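**Staggered plank pattern** (also *broken joint* or *running plank*) is a way of laying boards, real or printed, so that the end joints in one row do not line up with those in the next. Sellers credit it with strength, warmth and "timeless" looks. Only the first claim has much behind it, and only for real boards.
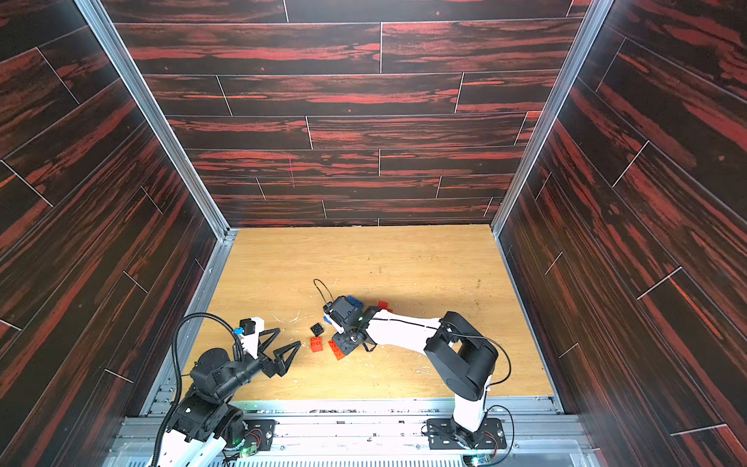 Printed panels borrow the look without the structure. A sheet has no end joints to offset, so talk of a "stronger layout" in panel brochures means little. What remains is decoration – red streaks over a near-black base, say, with thin light seams between the planks. The Suvlow catalog, which lists 262 plank prints, calls such patterns "natural" and does not name a tree for 34 of them.

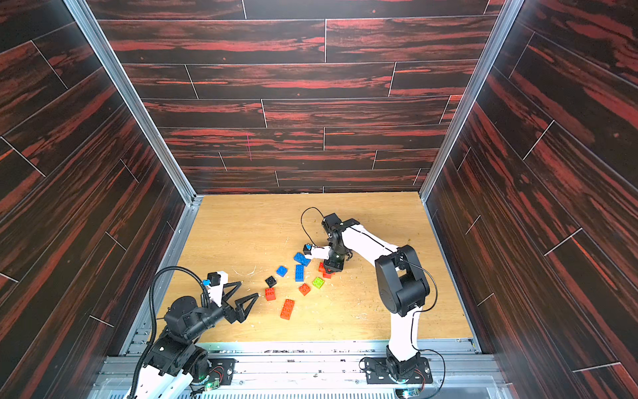
## Origin claims

The pattern is often said to come from the village of Herell, where a barn floor is shown to visitors as the first of its kind. The evidence is thin. The parish record speaks of 749 boards bought, and says nothing on how they were laid. 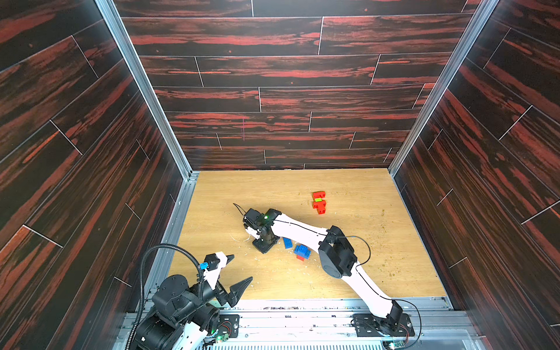
A rival claim, made for the Gosalov boatyard, rests on two undated drawings. Neither shows a floor.

## Repeat

Every print repeats sooner or later. Swanepoel, a panel maker, has advertised a "non-repeating" grain – a phrase it dropped in March without comment. Buyers can check by looking for the same knot twice.

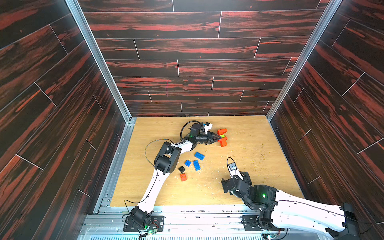

*Dark plank-pattern panels with offset joints, on three sides of an enclosure.*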